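Rirnside Neighbours Help Board
Home > Housing > Heating, damp and windows

Water on the inside of windows every morning, is it my fault or the building's?
Posted 19 Feb 2025 by quiet_kettle

Good evening to all. I would like to ask for advice about condensation. I have read older threads on this board, but most of them are about houses with a basement, and I live in an apartment.

We are two adults and one small child in a unit of 900 square feet at Prilturano, on the third floor, on the north side. The building has electric baseboard heaters and double-glazed windows which are, I believe, the original ones. Since the beginning of January there is water on the inside of the bedroom windows each morning. It is not a light fog. It runs down the glass and collects on the sill, and I wipe it with a towel, which is then completely wet. In the corner behind the wardrobe I found small black spots on the paint, the size of pepper grains. I cleaned them with dish soap and after two weeks they came back.

What we have done so far:

We open the bedroom window in the evening, only a little, and leave it open the whole night.
We bought a small humidity meter. In the evening it shows between 50 and 60 percent in the living room. I did not yet measure in the bedroom in the morning.
We stopped using the humidifier which we had for the child's cough.
We dry the laundry on a rack in the bedroom, as there is no place for it elsewhere. The shared dryers are in the basement and very often they are occupied.

The property manager wrote to me that it is "a lifestyle issue" and that I should heat more. My electricity bill for the last period was already 288 dollars, so I am not happy to hear this. In the country where I grew up we had thick stone walls and a wood stove, and I never saw this problem, so I do not have good experience to compare with.

My questions are these. Is it correct that more heat will help? Should I buy a dehumidifier? At Chauke there is one from Zunon on sale but I do not know if it is strong enough. And must the landlord do something, or is it really only our habit?

Thank you for your patience with my English and with the long message.

3 answers, sorted by most helpful

northside_gardener
Accepted by quiet_kettle

Your English is very good, and your message has all the information one needs. I am also not born here, and I had the same problem in my first two winters, so I will try to explain how I understood it.

The air in your home contains water which you cannot see. Warm air can hold more of it and cold air less. When the air touches something cold, like the glass in the morning, it can't hold the water any more and it leaves it there. So there are always two sides: how much water is in the air, and how cold is the surface. Your manager speaks only about one side, and on this side he is partly correct. But old windows and a badly insulated corner are the other side, and you can't change that by your habits.

I would begin with the laundry. One load of washed clothes can release up to two litres of water into the room, and you have it in the same room where people are breathing for the whole night. Please move the rack to the bathroom, close the door, and let the fan run until the clothes are dry. If the bathroom is too small for the rack, there are bars which one hangs above the tub. We use one, and it folds away when guests come.

Second, the window. It surprised me also, but a window which is open a little for the whole night is not a good method in our climate. It cools the wall and the frame around it, and then exactly there the water will collect. It is better to open wide, two windows on different sides if you have them, for five minutes, and then close. Do this in the morning after you get up and again after cooking. In winter the air outside is very dry, even when it is snowing, so you exchange wet air for dry air and the furniture and walls stay warm. Turn the heaters in that room down while the window is open.

Third, the wardrobe. If it stands against an outside wall, pull it forward by the width of a hand. Behind a wardrobe there is no movement of air and the wall is colder than you think. The same for a bed with a high headboard. Don't put boxes or suitcases in this gap afterwards, as I did.

Fourth, check that the bathroom fan is really pulling. Hold one sheet of toilet paper to the grille. If it stays there by itself, the fan works. If it falls, you have a repair request which the manager can't call lifestyle. After a shower let the fan run for 30 minutes. Many people switch it off together with the light.

About the heat: you do not need to heat the whole apartment more. But do not let the bedroom become very cold while the living room is warm and the door between is open. The warm wet air goes to the cold room, and there you find it again on the glass. Either keep the bedroom door closed in the evening or give the bedroom a little more temperature.

For the black spots, wear gloves, open the window, and wipe with a cloth, do not brush dry. Let the place dry fully before you put something there again. If the paint feels soft or the spots are larger than your two hands together, I would ask for a professional, especially with a child who coughs.

Comments on this answer

quiet_kettle
Thank you very much! I did the paper test immediately. It fell down. So I will write to the manager tonight. I am a little ashamed that I never checked, I could hear the noise of the fan and I thought it works.

northside_gardener
Please don't be ashamed. Mine was making noise for a whole year with the duct disconnected above the ceiling.

blue_toque_44

Just get a dehumidifier. We have the Zunon from Chauke and it is OK. Empty it every day. It is a bit loud.

Comments on this answer

northside_gardener
It can help, but I would repair the fan first and see what changes. The machine also uses electricity, and the question mentions the bill already.

blue_toque_44
Fair. Ours runs only in the evening.

two_mittens

I want to add something about the landlord, as the other answers did not speak about it much. I am a tenant and not a lawyer, so please check with the tenant advice office in your own area.

When I had a similar discussion, what helped me most was a simple record. For two weeks I wrote down, in a school notebook, the humidity and the temperature in the bedroom in the morning and in the evening, and if the glass was wet or dry. I wrote also when we aired the room and when the fan was on. Before that I only had complaints. With the notebook I could show that the humidity was normal and that the corner was nevertheless wet, and then the manager sent a person to look at the outside wall. There was a crack in the caulking around the window. He closed it in one morning.

Put all your letters in writing, also after a telephone call. You can write a friendly message like "I confirm what we discussed today." Give a date until which you would like an answer. Do not stop paying the rent, even if a neighbour tells you that it is allowed.

You can look at the window itself too. Open it and check the rubber seal for hard or broken places. At the bottom of many frames there are small holes where water should drain to the outside, and they become full of dust. I cleaned mine with a wooden toothpick. If the water is between the two glasses and you can't wipe it from any side, the unit has failed and no habit of yours can change it. That is certainly for the landlord to pay.

For the meter, do not place it on the sill or above the heater. Put it on a shelf or a table in the middle of the room, at the height where you sit, and wait one hour before you read it. The cheap ones can be wrong by several percent. Mine showed more than my sister's, in the same place, so I look more at whether the number goes up or down.
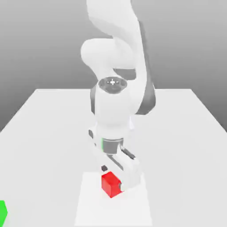
snowbootsathome
I would like to ask about the notebook. Did you measure every day at the same hour? My numbers are very different before and after breakfast, and I am not sure which one the manager will accept.

two_mittens
Yes, I tried for the same hour, just after waking up, before the kettle and before opening the window. The morning value in the bedroom is the important one. I would keep the after-breakfast numbers also, on a separate page, they show how quickly your kitchen air becomes dry again.

snowbootsathome
Understood, thank you. I will start again tomorrow with a clean page.

quiet_kettle
A short update from me. The manager answered that somebody will come for the fan, without a date, so I asked for one as you recommended. We have moved the rack to the bathroom and pulled the wardrobe to the front. The drain holes in the window frame were completely closed with old paint, and I could open two of them. I will wait with the dehumidifier until the fan is repaired. In the bedroom the meter showed 64 this morning, before airing, and that is now the first line in my notebook.

This thread is open for new answers. Please be polite and stay on the subject.

Related threads
Ice on the inside of a balcony door
How long should a bathroom fan run after a bath?
Drying clothes in a small unit without a dryer
Who pays for new window seals in a rental?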